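Six mois sans acheter de neuf, le bilan (provisoire)

Bon, je vous avais promis des nouvelles de mon défi et j'ai traîné, comme d'habitude. Je m'étais lancée en novembre avec une règle toute bête : rien de neuf à part la nourriture, les sous-vêtements et les médicaments. Le reste, d'occasion, emprunté, ou tant pis !

Le plus dur, je croyais que ce serait les vêtements. Pas du tout. J'ai vidé mes cartons, redécouvert deux pulls que j'adorais, et je n'ai presque rien cherché de toute la saison. Non, mon point faible, ce sont les bricoles. Les petits machins rouges et doux avec un cordon pour les accrocher, les bocaux, les nappes claires (j'en ai déjà trop, je sais, je sais). Tout ce qu'on attrape près de la caisse sans y penser et qui finit sur la table du salon.

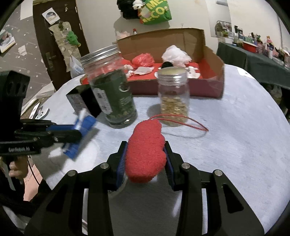 Youssra Belhaj m'a écrit après mon dernier billet que la seconde main, chez elle, avait surtout servi d'excuse pour acheter deux fois plus, et que sur Dirley elle avait claqué 49 euros en une soirée pour des choses dont elle n'avait aucun besoin. Aïe. Je me suis reconnue direct ! Du coup j'ai supprimé l'appli et je ne vais plus qu'à la brocante, à pied, avec du liquide dans la poche.

Côté sous, j'ai fait mes comptes : presque 800 euros de moins que l'hiver d'avant, et ma seule vraie folie reste une cocotte en fonte à 29 euros, lourde comme un âne mort, dont je me sers tout le temps. Mon grille-pain, lui, a rendu l'âme en plein défi. J'ai tenu trois semaines à la poêle avant que ma sœur me prête le sien (elle ne l'a toujours pas récupéré, chut).

Je continue jusqu'à la fin de l'année, avec une exception pour les chaussures de marche, parce que mes pieds ont voté contre l'occasion. Si vous avez une bonne adresse pour faire ressemeler, je prends !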